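Flesum Tabletop Containers

A small collection about jars, tins, canisters and the lids that go with them

What's in it

Flesum is a set of 2,000 close-up stills of everyday containers on tabletops, put together for people who care (as much as we do!) about the things that hold other things. Tea canisters, candle jars, cotton-wool pots, spice tins, that one pretty box everybody keeps hair ties in. There are 210 different containers so far, and every one of them has a lid that comes off completely. Hinged lids and screw-on bottle caps live in our sister set, Kedon, and we've tried hard to keep the two apart.

The idea came out of a long afternoon of sorting a bathroom shelf. Lids are wonderful once you start paying attention to them. They have knobs, loops, straps, cork plugs, silicone rings, little dents for your thumb. Two jars with the same body can feel like completely different objects because of what sits on top, and we wanted a set where the lid gets as much attention as the jar.

How it's organized

Folders go by container family, and there are 8 of them: tea and coffee, spice, bath, candle, sewing, desk, pantry, and odds and ends. Inside each folder, stills are grouped by object, so all the views of one canister stay together. Every object has a short text note with color, rough shape, lid type and lid attachment (knob, tab, strap, none).

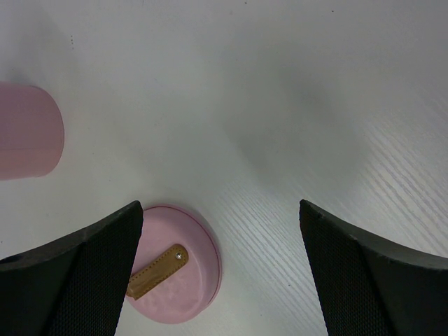
Color names caused more discussion than anything else. We settled on plain words, so you'll find "pink" and "dusty pink" but never "blush" or "rose quartz." When a body and its lid are different shades, they get separate entries. Please keep doing this if you add notes of your own, it makes searching so much nicer.

Lid attachments are written the same way: material first, then form. "Leather tab," "metal knob," "rope loop." If you aren't sure about the material, write "unknown" and move on. We would much prefer a blank to a guess.

Known gaps

The pantry folder is thin, with only 200 stills, and most of those are of flour and sugar canisters. Square containers are underrepresented everywhere. Glass is difficult, and clear lids on pale tables can be hard to spot even when you know where to look. Plenty of objects are only partly in view, so check the notes before measuring anything.

Versions

The September release added the sewing folder (button tins, at last!) and fixed a batch of notes where "cork" and "wood" had been swapped. Rasia is the name of the older version, and its folder names don't match these.

Adding to it

Yes please! New containers are welcome in any family, and square ones with loose lids will make us very happy. Send the stills and the note together, one object per folder.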